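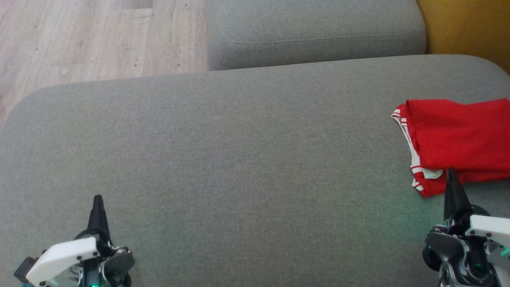
Slide 1. Sofa station, head camera view, right finger at the edge of the red garment.

Okay, hi everyone. Leave this one up while people find seats, then go straight in. I've got twenty minutes and I always run over, so questions at the end please (unless I'm mumbling, in which case shout).

So this talk is about fingers. We spent most of the spring arguing about grippers for soft stuff, clothes mainly, and we ended up with two finger sets we liked enough to test properly. One is the Ernel, the black tapered one you're looking at. The other is the Iltirar, which is wider, blunter, and has a rubbery pad on the inside. Same arms, same controller, same person driving for both sets. I was the person driving. My shoulders would like that on the record.

Point at the right-hand side of the slide. Look at where the finger is. It's up against the garment, low down by the white stripes, and that's the moment I care about for the whole talk. Thin slippery-looking fabric on a cushion with a bit of give to it. If you come in too steep you push a dent into the cushion and the cloth rides down into the dent with you. If you come in too flat you shove the whole thing sideways. There's a nice angle in between and the two finger sets have very different ideas about where it is.

Next slide, the numbers. Don't read the whole table out loud!

We logged 1,184 pick attempts all together. 890 of those ended with the cloth off the surface and held long enough to count, and our rule for "long enough" was a slow three count, which I know is not science, we've since put a timer in. Of the misses, 114 were what I call scoots, where the garment just slides away. And 62 were double grabs, cloth plus a pinch of upholstery. The rest are a mixed bag and I've put them in the backup slides.

Pause here. Somebody will ask about the split. The Ernel did better on edges and folded corners, no contest. That pointed tip gets under a hem where the Iltirar just bulldozes it. But nearly all the double grabs were Ernel too, same reason, it'll get under anything, including the sofa cover. The Iltirar was the steady one on towels and thick sweatshirts and I could drive it half asleep.

Next slide, the table versus sofa chart. I love this one. On a hard table the two sets were so close I nearly called it a draw and went home. Put the same clothes on a cushion and they split apart. If you're testing grippers for home use and you only test on a table, please go find a couch. Any couch.

Camera stuff now, keep it quick. We tried a wrist camera and the head view. Go back to slide 1 for this. From up here you get both fingers and most of the seat cushion, so I can plan where the second hand is going before I move it. What you lose is depth right at the tip. Touching the cloth and hovering a hair over it look nearly the same to me on the monitor, and I got fooled plenty. The wrist camera fixes that and then you have no clue what the other arm is up to. For the long sessions I drove from the head view with the wrist feed small in the corner — that's the setup I'd recommend if you only want to copy one thing.

Controller slide. We started on the Türkmen board and moved to the Jellthorpe one halfway through, which yes, is a confound, and yes, I re-ran the early batches. The Jellthorpe closes softer at the end of its travel. You feel it most with the thin tips. With the old board I was stabbing cushions all morning, and after the swap I could creep up on a seam and ease the tip in.

(If time is short, skip the wiring slide. It's ugly and it's only there for the two people who'll ask.)

Things I'd do differently: mix the fabrics up from day one, because I did all the shiny stuff in a row and got weirdly good at it. Also swap the tips more often. The Ernel points wear faster than I expected and I didn't catch it until late in the run.

Last slide, what's next. Mixed hands! Ernel on the right, Iltirar on the left, one to lift the edge and one to hold. I've done a handful of goes and I'm pretty excited, but I don't have numbers yet so please don't make me guess.

Thank them, spare tips are in the box by the door, people can pick them up and poke at them. Questions.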